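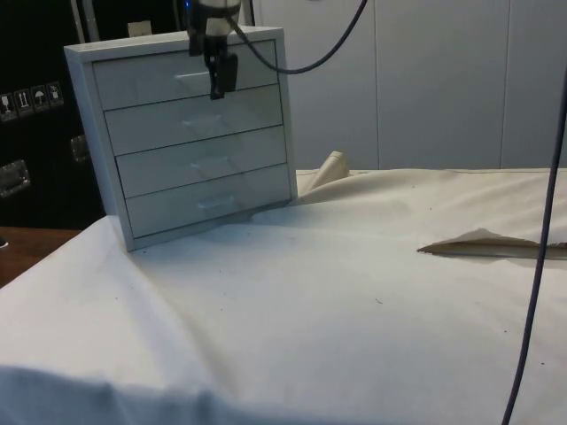 Four drawers and a monthly bill

I've been going back and forth on the Brokelberg arm since February, and I think I've finally worked out why it annoys me and why I'd still tell some people to get one.

Dadmont sell it as a subscription. You pay 452 a month, they lend you the arm, the gripper and a box of practice props, and their people train it on whatever fiddly little job you send in. I sent in drawers. My workshop is mostly drawers - screws, hinges, odd bits of felt - and I liked the idea of something that could fetch while my hands were full of glue.

Drawers sound easy, don't they? But look at a plain white unit with shallow scooped pulls and think what you'd be asking of a machine. Pale pulls on pale fronts, seams you could barely slip a fingernail into, and nothing sticking out to grab. The gripper has to come down right in front of the pull and get its fingers in just so. I do this forty times a morning without looking, and I'd never once thought of it as a skill!

My friend Urmila Prajapati reckons I should have bought a cabinet with proper knobs and saved the money. She has a point, and it's my main grumble with the whole service. The sales page talks as if the arm will fit in with your home, and then the setup guide (19 pages, most of them good) spends a long time on moving your home to suit the arm. Plain cloth on the table. Cables kept clear. Cabinet back where it started, please.

Still, I'd take that over the Gwilliam kit I tried before it, which came with 2 suction cups and a cheerful leaflet, and left the training entirely to me. I gave up before tea. With Dadmont I could ring Emlyn Bowen on the support line and get a straight answer, including "no, it can't do that yet", which I respected.

So would I pay for it? For my own shed, no. If you've got bad wrists, or you're running a stockroom where the same few drawers get opened all day, I'd say ask for the trial month and send them your most awkward drawer first. Mine's the one with the hinges in.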